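Re: [slowfilms] Anyone else lose patience with "Geretti"?

Last updated: 26 August 2026

I have now seen it twice, once on purpose and once because the second feature had been swapped and I'd already paid for parking. So I feel qualified to answer the message quoted below, at a length it may not deserve.

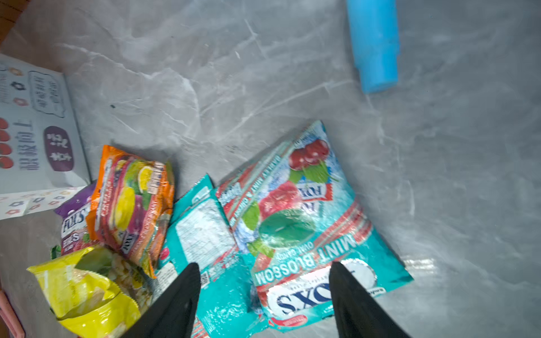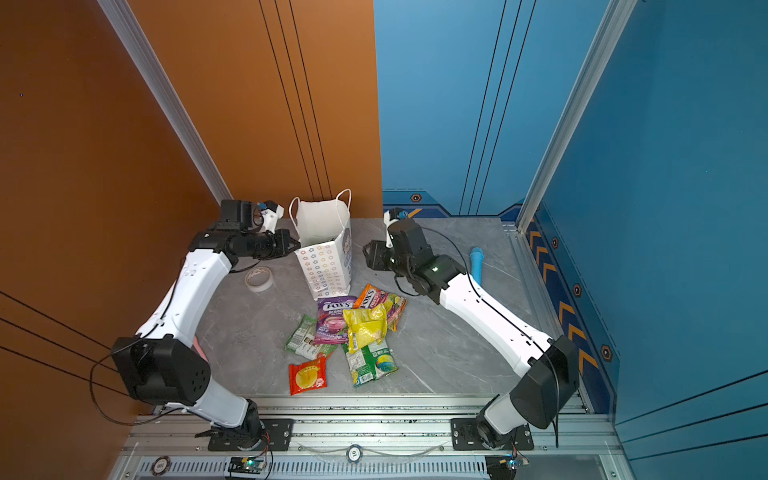

> The whole first hour is a man waiting for a train in a
> mining town with no trains. I get it, he's stuck. I got it
> after ten minutes. The movie runs 132 minutes and I'd say
> 40 of them are movie. Am I missing something or is
> everybody just being polite because of "Lò"?

Everybody is being polite because of "Lò." I was polite because of "Lò" for most of April. It was a great small crime picture, it cost less than a decent kitchen, and we all told our friends we had been there first. When the same director comes back with real money and a real desert, you want it to work.

And some of it does. The robbery at the Getitz payroll office is as good as anything in the first movie. One shot, no music, and the only person who raises his voice is the one getting robbed. I also liked that the thieves have no plan for the money. They sit in the truck with it like people who have won a very large stuffed animal at a fair.

Where I part ways with you is the train hour. I don't mind the waiting. I mind that he waits so handsomely. He's supposed to have been sleeping behind a feed store for weeks and his shirt fits like that. In "Lò" people had bad haircuts and you believed they would hurt each other over a car battery. Here they look as if they might hurt each other over a fragrance campaign.

The other trouble is the villain, who explains himself. He has a speech about wolves. I would support a modest tax on speeches about wolves. The first movie's bad guy had maybe 100 words in the entire running time and half of them were to his dog, and I still check the back seat before I get in the car.

Then there's the ending, which I won't spoil for the people on the list who are waiting for the disc. I'll just say that the water tower has been sitting there since the opening credits and you will not be surprised by the water tower.

On the question of the longer cut: yes, Vimik is putting it out, and yes, it's supposed to go to 200 minutes. I have seen people on other lists claim the extra footage fixes the brother's story. It would have to, given that in the theatrical version the brother leaves to buy cigarettes and is next seen dead in a different county. I'll be buying it, obviously. I have no self-respect where this director is concerned.

My verdict is two good robberies, one good dog (a different dog) and far too much sunset. See it on the biggest screen you can, and eat first.

Comments

gravelroad: The wolf speech got a laugh at my showing. I don't think it was the kind they wanted.

matinee_only: Disagree on the train hour, it's the best thing in it. The robbery is the part that felt borrowed to me.

ozone77: Does the brother have a name in the long cut? I watched the credits twice and couldn't find him.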